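Moving a folding job onto hand-held grippers: how we set it up
Friday, December 10, 2021
By Shuzhen Peng

At Porier we began changing over towel and cloth handling in June. The steps below are the ones we now use at Cundgate and Flandach.

1. Talk to the people who do the job first. Tell them which tasks will be recorded for the robot, who sees the recordings and what happens to their hours. Ours kept their hours and moved to a new pay grade.

2. Pick one cloth and one movement. Pinching and lifting is enough for the first week.

3. Give each person 4 short turns a shift, with a rest between. Wrists get tired before anyone says so.

4. Hold the gripper from behind, close it slowly, and lift before you move sideways. Take a small pinch. A big handful hides the edge of the cloth.

5. Write down every turn that goes wrong. We logged 607 turns in the first month and threw out 43.

Cream or beige cloth between the fingers, one pad blue and the other black:
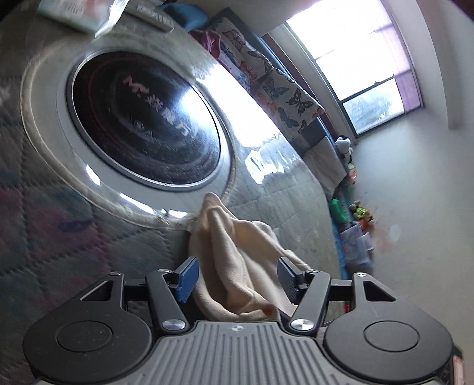
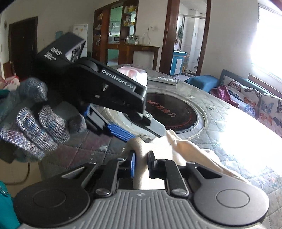
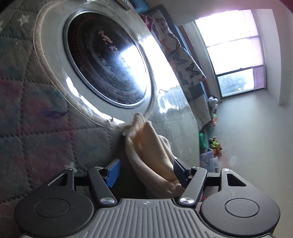
6. Review the log together on the last day of the week. Folders spot bad grips faster than the engineers do, so let them mark the turns.

The biggest change has been in who trains whom. Staff who used to learn from a supervisor now teach the movement to new starters, and that time has to go on the rota. We left it off at first and had to redo nine weeks of shifts.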